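Zirnville Technical Institute
Final Report, Robotics Practicum, December
Project: Tabletop Tidying with a Two-Finger Gripper

3. Method

We wanted to know whether a low-cost arm can do the small clearing jobs that fill a household evening. The task set covers picking up bags, returning loose pieces to their places and leaving the tabletop clear. Rigid objects were tested first. Bags were added after the Tremblay review, when it was pointed out that a kitchen or game table is rarely covered in blocks alone.

The arm was operated in the Zaltirthorpe lab. Each run was limited to 100 seconds and ended early if an object left the table. We recorded 400 runs, of which 366 were usable. The others were dropped for lost joint data.

For bags, the gripper approaches a corner and closes at low force. Clear film is difficult for the depth sensor, so the grasp point is chosen from the color image. The wrist view below is from the bag task, with the jaws closed on a lower corner of a zipper bag and the plastic creased at the grip. 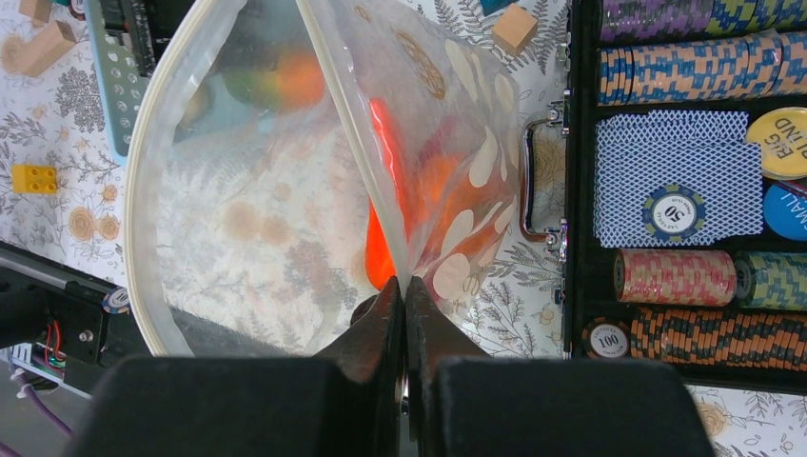

Can a machine of this type clear a table without help yet?
Only when the objects are rigid and well separated. Soft packaging still needs a person nearby to reset the run.

4. Results

Wooden blocks were the most reliable class. Bags failed most often at the lift, when the contents shifted and the film slid out of the jaws. Increasing the closing force reduced slipping but marked the film in 17 runs. Poker chips lying flat on cloth were rarely picked up at all, as the jaw tips pushed the fabric ahead of them.

The policy trained on the Rirkstead data did no better on bags than our scripted baseline. It was faster on blocks.

5. Limitations

Only one tablecloth was used. Lighting was not varied.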